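Clothing and Covers on Robots - Floor Rules FAQ
Covham site, applies to all Bitow and Ortner units. Last touched in March.

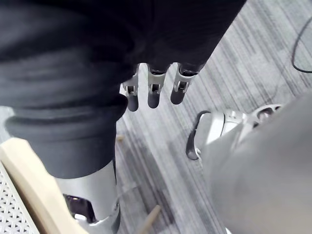 Clothing rules are the thing we get asked most, so they go first. Any garment on a unit has to be logged before power-up, same as a tool change. Size, fabric, where it ends on the limb. Loose stuff is allowed, but the fingers have to be clear from the knuckles down - dark cloth hanging over the top of the hand like this is the limit, no lower. A rolled or bunched cuff gets pinned or taped. And cables on the carpet get routed away from the feet before anyone hits start, even a thin one.

Do I need to log a garment if it's only on for a few minutes?
Yes. Time doesn't matter. On the robot = in the log.

What fabrics are OK?
Woven cotton, cotton blends, plain knits. No fringe, no drawstrings, no open mesh. Pull the laces out of hoodies. If you can poke a finger through it, so can a unit.

Can a garment cover a joint?
Elbow, shoulder, hip, yes, if you've run it through full range at slow speed first and nothing bunched into the gap. Wrist only partway. Never over vents, never over a status light or the stop button.

What's slow speed?
70 mm per second at the hand. It's a preset on the Ortner pendant. On the Bitow you have to type it in, please check you didn't add a zero.

How many slow cycles before normal speed?
6 clean ones. If it snags on number five you start over.

How close can furniture be?
Chairs, stools, side tables - 200 mm from any foot at start, unless the task is about the furniture. Sitting tasks, reaching over a chair etc. need a second person on the stop. Chairs with perforated seats or backs: fingertips can go in the holes and not come out, so check the grip plan first.

Is carpet allowed?
Low pile only. No loose rugs, no mats on top of carpet. Walk the floor before the session and pick up anything lying on it.

What about cables?
Tape them or run them along the wall. If a cable has to cross the work area it goes under a cover strip. A loose cable inside the area is a no-start, and it goes on the sheet even if you fixed it in ten seconds.

Who can stand inside the marked area?
One person, trained, with the enable switch in hand. Everybody else outside the tape. Two units working side by side counts as one area, so still one person.

Something caught. What now?
Stop button. Dont pull the cloth. Wait for the drives to drop, then release the brake on that joint only and back it out by hand. Cut the garment if you have to, we have a budget for shirts. Then form 595, same day.

Where's form 595?
Flalska, under Floor > Incidents. Paper copies in the tray by the door if Flalska is down, which happens.

Do near misses count?
Yes. Cloth touched a moving joint and came free by itself - thats a near miss. Write it up.

Are the Flalska checklists enough on their own?
No. They cover the steps, they don't replace the risk assessment for the task. New task or new garment type, new assesment. Changing the color of the shirt doesn't count as new.

When do rule questions get answered?
Tuesday, 9 am, floor meeting. If it can't wait, don't run it, post in the safety channel.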